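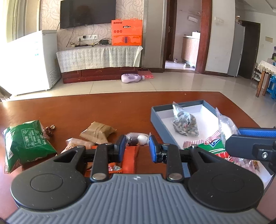
Wrapped chocolates and other snacks on the table.

Progress report, Flello Neighbourhood Reading Program, to September

What a stretch it's been! We've lent 3077 books (1699 of them picture books), and 242 families now hold a card. The Vallgate branch opened its colour-coded shelves and the kids took to them straight away. Araceli Valdovinos has started a bilingual story hour at Arriaga, 90 minutes with songs, and we'd love to run a second one.

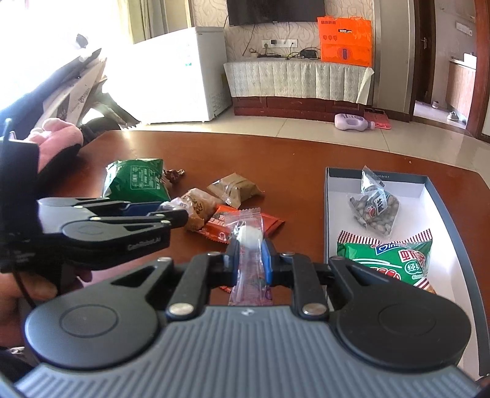

Pistachios in the box, sweets on the table.

Spending is on budget. The Sukitz shelving is still on order, so that line carries over to next quarter. We'll send the borrowing figures by branch with the next report.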